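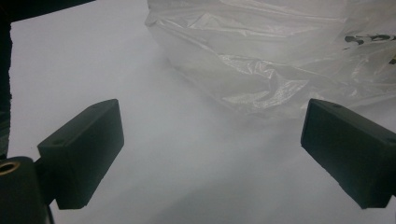
Brasavura Partner Permissions Log
README for the public release

What is in it

A table of the permissions that outside apps asked for when people connected them to a Brasavura account, and what they were granted. There are 409 rows, one for each version of a permission request. They come from 82 apps. The largest share belongs to Sillora (music) and Grasari (event tickets).

No messages, contact lists or account names are included. The log records the wording of requests and the settings behind them.

Files

requests.csv: the main table
scopes.csv: the 13 permission types, with a short definition of each
changes.txt: corrections made after the first release

Columns in requests.csv

app_id: matches the partner list in the same folder
scope: permission type, spelled as in scopes.csv
asked_text: the wording shown to the person at sign-in
granted_default: yes, no or blank
expires_days: how long the permission lasts without a new sign-in. Most are set to 30. Blank means no expiry was recorded.
reviewer: initials of whoever coded the row

How it was put together

Tzu-hsuan Yeh pulled the request text from the partner console. Hazem El Idrissi coded the scopes by hand and checked them against the developer notes. Where the two disagreed, we kept the console version and put a note in changes.txt.

Known problems

The "read inbox" and "send message" scopes were a single scope until November. Older rows use the combined label, messages_all, and we have not tried to split them.
Ofori closed its integration partway through. Its last rows have no asked_text.
French request text has been left as it was. Accents are broken in a few rows if you open the file in an older spreadsheet program, so import it as UTF-8.

What it can't tell you

A granted permission does not show that an app used it. There are no access records in this release, and the table should not be cited as evidence that a partner read anyone's messages.

Licence

Free to use and share with credit. Send corrections with the app_id and the row number. The files are rebuilt every Friday if anything has changed.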